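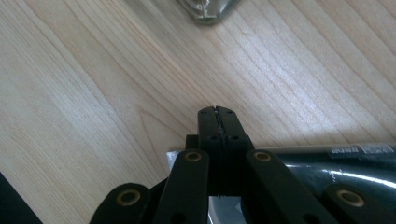 Search this blog Go

The table is finished!

Oct 25, 2019 by Hazel Lyons

I have been banging on about this table since the summer, so you can imagine how pleased I am to say it's done. Two coats of hard wax oil, a night's sleep between them, and I can't stop stroking it.

What I love most is the grain. Under the old brown varnish you'd never have guessed there was anything going on, and now there are all these long fine lines and a set of pointed arches nested one inside the other, like a little church window (Cletus says the proper name is cathedral grain, which is perfect). It's so pale, too – cream in some lights, nearly biscuit in others, with a soft shine towards the window.

The sanding took about 88 sheets of paper and most of my patience. Go with the grain, go gently near the edges, and wipe the dust off properly before you oil. I skipped that on the underside and it feels like toast.

Chairs next, probably in November. Yupin wants them green and I'm coming round to it!

Recent posts
Stripping varnish without tears
Rakiya's bookshelf, before and after
A wobbly leg, fixed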